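Break Room Cleanup Goes Partly Automatic at Hestthorpe

Starting in October, the second-floor break room at the Hestthorpe office will have a robot arm on table duty.

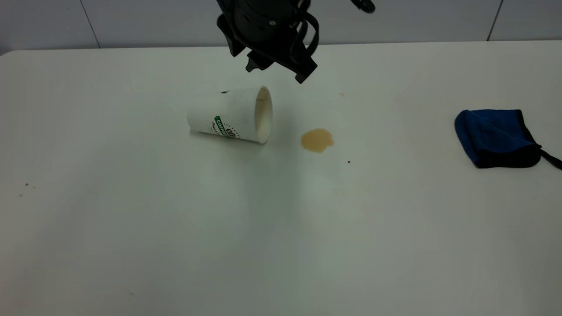

The arm comes from Gellov and covers the tables along the wall. Its job is small spills, used cups and wiping down. It works between the morning and afternoon breaks, and again after 5 p.m. It does not do floors, dishes, the microwave or the refrigerator.

For the facilities crew, the change is mostly in the schedule. The two midday table rounds come off the list, and that time moves to the loading dock restrooms and the supply closets on the Meredith side of the building, which have been short of coverage since spring. No positions are being cut and shift start times stay the same. Crew members who want to learn to run the arm can sign up for the Tillden training course. There are eight places, the course takes 20 hours, and it is paid at the regular rate.

For everyone else, a few things to know. Leave nothing on the wall tables that you want to keep, including papers and phones. Stay out of the marked area when the amber light is on. If you spill something large, or anything with broken glass in it, call the front desk as you do now. A person will still come.

Several people asked if the arm records who left a mess. It does not, and supervisors will not get reports from it.

The trial runs for 20 weeks. Comment sheets are next to the sign-in board, and the crew's own comments will be collected separately at shift meetings.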